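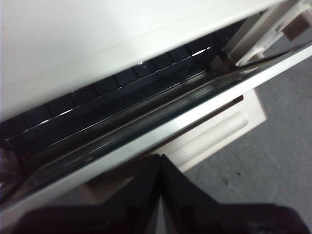

The closed fingers of the gripper below the white rim and black panel of a unit on the carpeted floor.

Home robot tests halted in Quinlan after gripper fails to stop

QUINLAN — Robot maker Prorka has stopped all testing of its Tatetti household robot after the machine's gripper kept closing when it should have stopped, pinching an engineer's hand. The company made the announcement on Friday, July 8, 2022, three days after the incident at its Quinlan test site.

The engineer had bruises on two fingers and was seen at a local clinic. No bones were broken, and the engineer was back at work the next morning, Prorka said. The company did not release the person's name.

Tatetti is a wheeled robot with one arm and a two-finger gripper. It is being developed to do small jobs in houses and apartments, such as opening and closing lids, moving light objects and wiping flat surfaces. It has not gone on sale.

According to a written summary from Prorka, the robot was working on lids and covers when its arm paused partway through a movement. The engineer pressed the hold button on a handheld control and reached in to check the position of the fingers. The hold command stopped the arm but did not reach the gripper in time. The fingers closed 325 milliseconds after the button was pressed, and stayed closed until a second person pressed the emergency stop on the robot's base.

"The arm stopped and the gripper didn't, and they are supposed to stop together," said Signe Boström, head of testing at Prorka. "A person standing next to the robot has no way to see that one of them is still taking commands. That is a safety problem and we are treating it as one."

Boström said the closing force stayed under the limit set for the gripper, and that this kept the injury small. The limit itself is now under review.

Prorka said it has traced the fault to the way commands are lined up for the gripper, which is built by a separate supplier, Jurex, and has its own controller. When the arm paused, a close command that had already been sent was left waiting in the gripper controller. The hold button cleared the commands waiting in the arm. It did not clear the one in the gripper, and when the controller caught up, it carried the command out.

The emergency stop works differently. It cuts power to the arm motors and releases the gripper, and Prorka said it worked as designed.

Engineers went back through the logs from 900 hours of testing and found the same delay in four other sessions. In each of those cases no one was near the robot and the fingers closed on air, so the fault was not noticed. The earliest was in a session recorded before the last software update, which means the update did not cause the problem, the company said.

Žofie Trnka, an engineer at Jurex who is working on the repair, said the controller did what its instructions told it to do, but the instructions left a gap.

"Our controller expects a separate clear message before a hold," Trnka said. "The robot was sending the hold without the clear. We describe both messages in the manual, but we don't say what happens if you send one and leave out the other. We should have."

Jurex has changed the controller software so that a hold from any source now empties the line of waiting commands. The new version was delivered to Prorka on Thursday night. Trnka said the company is also contacting its other customers who use the same gripper, and has advised them to use the emergency stop, and no other control, before putting a hand near the fingers.

Prorka plans to run the new software through 600 hold tests before anyone is allowed to work within reach of the robot. The tests will be done with a force gauge between the fingers and with staff behind a floor line. They will include holds pressed at the start, middle and end of a movement, and holds pressed while the arm is already paused, the condition that led to the injury.

Several rules at the test site have also changed. Staff may no longer reach toward the gripper on a hold alone. Two people must be present for any session with the motors on — this was already common practice at Quinlan but was not written down. A status light for the gripper, separate from the one for the arm, will be added to the robot's shoulder.

Boström said the pause in the arm's movement, which came first, is a different matter and has not been fully explained. The logs show that the robot lost track of the edge it was following and waited for a new reading. Shiny surfaces have given the wrist camera trouble in the past, she said, because reflections can shift as the arm moves and be read as an edge. Whether that happened in this case is not known.

"A pause is fine. We would much prefer it pauses than guesses," she said. "What we need is for a pause to be safe to walk up to."

The company does not expect the halt to be short. Boström said the hold tests alone will take 5 working days if nothing fails, and that a failure would start the count over. A round of trials in furnished apartments, planned for later in July, has been put off and has no new date. People who had signed up for those trials were told by e-mail, and those who wish to withdraw can do so by replying to it.

Prorka has sent its summary of the incident, along with the session logs, to the insurer that covers the test site. A longer report will be shared with the people who signed up for the apartment trials once the hold tests are finished.

The robot involved is locked in a storage room at the site with its battery removed. A second Tatetti, which has the same gripper but had not shown the fault, will be used for the tests. Its controller was being updated on Friday afternoon.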